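The Puzzle Has 1000 Pieces and I Have One Table

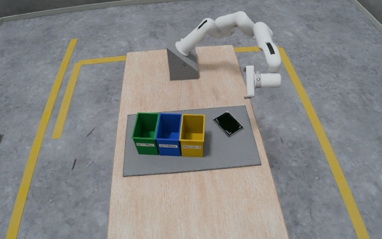 I bought the puzzle in November because it was on sale and because I had told myself that this would be the winter I stopped looking at my phone after dinner. It's a view of a harbor. The box says Briturach, which I took to be a real town until I looked it up and found only other people asking where Briturach is. The puzzle is made by a company called Dodari, and I have come to think of Dodari the way sailors must think of the weather.

A thousand pieces is a normal number, I'm told. People do these on vacation. My plan was to finish by New Year's and move on to a harder one, maybe with a castle in it.

It is now March. I have the edge, most of the boats, and a church. What remains is the sky, and the water, which Dodari has printed in the same blue.

The first week was wonderful, and I was insufferable. I sorted by color into soup bowls. I talked about sorting by color into soup bowls at work. I had opinions about lamps. By the end of that week the edge was done except for one piece, and I spent two evenings on my hands and knees looking for it before I found that I had forced it into the wrong spot on the opposite side, where it had been sitting the whole time looking pleased with itself.

Then came the matter of meals. My apartment in Reltley has one table. The listing called the place "efficient," and the kitchen is the kind where you open the fridge or the oven but have to choose. Once a harbor moves in, there's nowhere to put a plate. I've eaten standing at the counter since before Christmas. I've eaten over the sink like a man in a movie whose wife has left. I had company once in January and we ate on the couch with dish towels on our laps, and everyone was very nice about it and drifted over to the puzzle afterward and put in a combined total of 4 pieces, all of them boat.

I want to say something about the boats. When you have a visitor, the visitor does boats. Boats have stripes and names and little people on them. You can do a boat in ten minutes and feel clever all the way home. The host, meanwhile, has been on the sky since Thanksgiving and would have liked to save a boat for a bad day.

I did look into one of those felt mats you roll the whole thing up in. Brito Hobby on the main street carries them for 31 dollars, which is more than I paid for the puzzle, and the one on display had been rolled and unrolled by so many curious customers that the sample puzzle inside had turned into something like trail mix. I put it back. I bought glue instead, for the framing, which tells you the sort of confidence I was working with.

My technique for the sky has changed over time. At first I looked for shades. There are no shades. Then I went by shape, laying the pieces out in rows of 16, two-knobbed ones here, odd ones there, trying each in turn like keys on a janitor's ring. This works, if you count three pieces an evening as working. Lately I just pick one up on my way past with a coffee and try it in a few places — no expectations — and I do slightly better that way, which annoys me.

The phone thing, since I brought it up: I look at it more than ever. Mostly I look up other people who have done Briturach. There's a woman somewhere who finished it in a weekend and wrote "fun, a bit easy." I've read her review nearly as often as I've read the box.

I could break it up. I've thought about it, usually while eating soup upright. It would take less than a minute and I'd have a table again. But I did the church, and the church was hard, and there's a tiny man on the steps with a loaf of bread under his arm whose head took me most of February.

So he stays. I found another piece of the water last night, or possibly the sky. It fits in both.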